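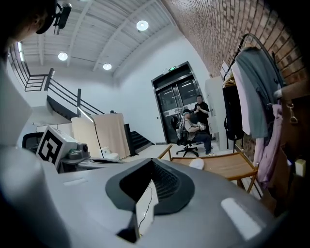
May, a bit after 9 at night

Feet up, shoes off, tea next to me, and I can't decide if I'm tired or just hungry again. I told myself I'd write something every evening this month and I've already skipped more than I care to admit, so tonight gets a proper entry!

Today was the big kitchen counter day at Tamgate. I've been going in for 6 weeks now and I still get a little lift when I walk into that tall white room with the stairs going up one side. It's the ceiling, I think. My apartment has the kind you could paint without a ladder, so anything with a balcony in it feels like a hotel to me. I always mean to take the stairs up to the landing for the exercise and then I see the elevator doors at the back and, well. I took the elevator. Twice.

Anyway, the counter. It had turned into the place where everything ends up, and I'm as guilty as anyone. You finish a coffee, you put the mug down "for a minute," and then it's got company. I had a whole plan on the bus: glass things together, boxes together, all the mugs in one spot. I even drew it on the back of a Kirkness receipt (which I then left on the bus, so that was useful).

The plan was fine until I met the mugs. I love mugs, I own far too many, and I still don't understand how a few of them can eat up that much space. You set one down, the handle pokes into the next one, you turn that one, and now something's lying on its side. I like the red one best. I kept moving it to the back so it wouldn't get bumped, and then moving it again, and I think I spent more time on that mug than on the rest of the counter put together.

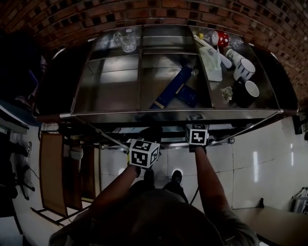 Mug corner, on the right as usual. The jug has the left side all to itself.

I will say I'm a fan of the steel. At home I've got the old tile with the grout that never looks clean no matter what I do to it, and I've been pricing a steel top from Plavance on and off since winter. $1,128 for the size I'd need, before delivery! I closed the tab so fast. Then I opened it again at lunch. I like the raised rails too, because they make you pick a section and stick with it, and I could really use that kind of discipline next to my stove.

And the brick! I'd have brick in my kitchen tomorrow if the landlord would let me. He won't even let me put up a hook.

Lunch was from Bawa, the lentil thing with the flatbread, and I waited 30 minutes for it and would do it again. I got extra pickle. Should have gotten two extra.

On the way home I got all fired up and decided to do my own cabinet over the sink, the one where the lids live. I pulled out every single lid and put them on the floor, and three of them don't belong to anything I own. Where do they come from? I kept them, obviously, in case the pots turn up. Then I found the good peeler behind the colander, so I peeled a carrot to celebrate and ate it standing up, and that was the end of the cabinet project. The lids are still on the floor. I stepped over them to make this tea.

To do tomorrow: lids, call about the dentist bill, buy dish soap (the green one, the lemon one makes my hands itchy), and bring a sponge in my bag because I like mine better.

Okay, tea's gone cold. Bed.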